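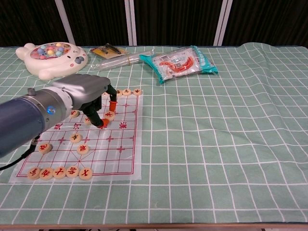 Our xiangqi board on the green grid cloth

Flonen Community Help > Games and Hobbies > Board Games

Clear plastic xiangqi board – tablecloth lines show through it and it won't stay put

Posted by tanoli_house, June 2018

We bought a Chinese chess set for the family and the pieces are fine, wooden, cream colored, with the characters cut into them in red on the ones in the photo. The board is a plastic sheet you can see through, with the lines printed in red. I expected cardboard. It came folded inside the box.

The problem is our table. We keep a cloth on it, light mint green with a white square grid, and the white lines come through the plastic. They aren't very strong but they don't line up with the red lines on the board, and my two kids keep putting pieces in the wrong place. Part of that is because they played checkers first and want to put the pieces inside the squares. I have told them the pieces go where the lines cross. With a second set of lines under the first one they lose track, and to be fair I do too when the light is low.

The other problem is that the sheet slides. If somebody leans over to move a piece at the far side and their sleeve drags on the plastic, the whole board goes with it. The creases from the box were bad the first week and are better now but there is still one that a soldier will not sit level on.

I don't want to take the cloth off every time because the table under it is scratched and my wife would like it to stay covered. I also don't want to spend a lot. The set itself was cheap, 14 dollars at the Fletska store.

So what I would like to know:

What can I put under a clear board so the lines underneath don't show?
How do I get the last crease out without ruining the printing?
What are the little broken crosses on some of the points for? The kids asked and the sheet of rules in the box doesn't say. It doesn't say what the words in the middle mean either.

Thank you.

skostine_player wrote:

Put plain paper under it. I'll explain how I do mine because I had the same kind of sheet for years.

Get a piece of poster board, white or a light tan, bigger than the plastic on all sides. Don't get a shiny one. Lay the plastic on it and mark the corners with a pencil so you can put it back in the same spot. Then use small pieces of double-sided tape, one in each corner and one in the middle of each long side. Put the tape in the margin outside the printed border, because tape under the lines shows up as a gray patch. If your sheet has a narrow margin, cut the tape thin.

Light tan is what I would choose. The red lines are easy to see on it and it doesn't glare under a ceiling lamp. White works but if the lamp is right over the table you get reflections in the plastic and the poster board makes it worse. Dark colors are no good, the red disappears.

For the sliding, once the plastic is fixed to the poster board you only have to stop the board from moving on the cloth. Cut a piece of the rubbery mesh that people put in drawers and under rugs and lay that between the cloth and the poster board. You can buy it by the roll in most hardware stores. It doesn't need to cover everything, a strip near each end is enough.

The crease: don't iron it directly. I know people say to use a low setting with a towel over it. I tried that on an old sheet and it came out wavy, and a wave is worse than a crease since you can't press it out afterwards. What worked for me was to run warm tap water over the sheet in the bathtub, dry it with a soft towel, and lay it flat under heavy books while it was still a bit warm. Leave it for 3 days. Put a clean sheet of paper on each side so the ink doesn't touch the book covers. If the crease is still there do it again. Don't use hot water from a kettle. Test one corner first if the print looks like it could rub off, some cheap ones do.

After that store it rolled, printed side out, around a cardboard tube. Never fold it again. If you fold it in the old place the crease comes right back.

The crosses are only markers. They show where the cannons and the soldiers start. The ones near the sides are drawn as half crosses because there is no room for the other half. They have no effect on the game once it starts. The kids can use them to set up: each soldier goes on one, and the two cannons go on the pair behind the soldiers. Then the back row fills itself in, general in the center, then going outward on both sides advisor, elephant, horse, chariot.

That is 16 pieces a side and you can check it before you start: 1 general, 5 soldiers, and 2 of everything else.

fletska22 wrote:

just take the tablecloth off?? or play on the floor. or get a real wooden board, they are not that much more and they fold in half and the pieces store inside

tanoli_house replied:

The cloth stays on, see above. Floor is out, we have a dog.

grandpa_on_porch wrote:

The answer about poster board is good and I would do that. I'll add to the part about the kids and the part about the words.

The words in the middle are the name of the river. On most boards it says 楚河 on one side and 漢界 on the other, which people usually translate as Chu River and Han Border. It refers to two old states that fought each other, and the game is meant to be their war. On some sets the second half is written in the simplified form, 汉界, so don't be surprised if yours looks different from a picture in a book. The river matters to two kinds of pieces. Elephants can't cross it at all. Soldiers move only straight ahead until they cross it, and after that they can also go sideways. They never go backward. Everything else crosses as if the river wasn't there, apart from the general and the advisors, who don't get that far anyway.

The box with the X in it at each end is the palace. The general and the two advisors stay inside. The general goes one step along the straight lines, and the advisors go one step along the diagonals. Children are often told the general can use the diagonals as well. In Chinese chess it can't. I think people get this mixed up with the Korean game, where the board looks almost the same.

To get your kids used to the crossing points, don't start with a full game. Set up only the chariots and the generals and let them play that for a while. A chariot moves in a straight line as far as it wants, so they have to follow the red line with a finger to see where it ends up, and they get used to sitting a piece on a crossing very fast. Next add the soldiers. Then the cannons, then the horses. Horses last, since a horse can be blocked by a piece standing right next to it and that is hard to see when you are new. With my grandchildren it took roughly 15 short games before we used everything.

If they can't read the characters, write a small pencil mark on the back of each piece and let them turn it over to check. I would not put stickers on the front. The glue gets into the cut part and it is a pain to clean out of wood. Also note that the two sides often use different characters for the same piece. The red elephant is 相 and the black one is 象, and the soldiers are 兵 and 卒. They move the same way. It looks like a printing mistake to a beginner.

One disagreement with the first answer. I would not tape the plastic down if you mean to roll it up for storage – you will be pulling tape off every time. Either tape it and keep the whole thing flat behind a cabinet or under a bed, or leave it loose and hold it with the kind of clips used for picnic tablecloths. The clips only work if your board sits at the edge of the table. Ours does, on the left end, so we use two clips there and nothing on the other side.

skostine_player replied:

Fair point about the tape. Mine stays flat on top of a bookcase so I didn't think about it. If it has to be rolled, use the drawer mesh cut to the size of the board with the poster board on top, and lay the plastic on that. It clings a little to matte poster board on its own. It will move if you pull on it but not from a sleeve.

tanoli_house replied:

I had some tan poster board left from a school project and tried it tonight. It is a lot better. The white lines are gone completely and the red ones look darker than before. I have the sheet under books now for the crease. We will keep it flat, there is room behind the couch, so I will use tape in the margin.

We started the game with only the chariots and generals and the younger one won it. Neither of them knew about the two generals facing each other on an open line, and I had missed it in the rules too. Is that really not allowed or is it a house rule?

grandpa_on_porch replied:

It is a real rule. The two generals may never face each other on the same line with nothing in between. You can't make a move that leaves them that way, even if it is a piece in the middle that you are moving and not the general. It comes up a lot when there are only a few pieces on the board, so your small practice game is a good place to learn it.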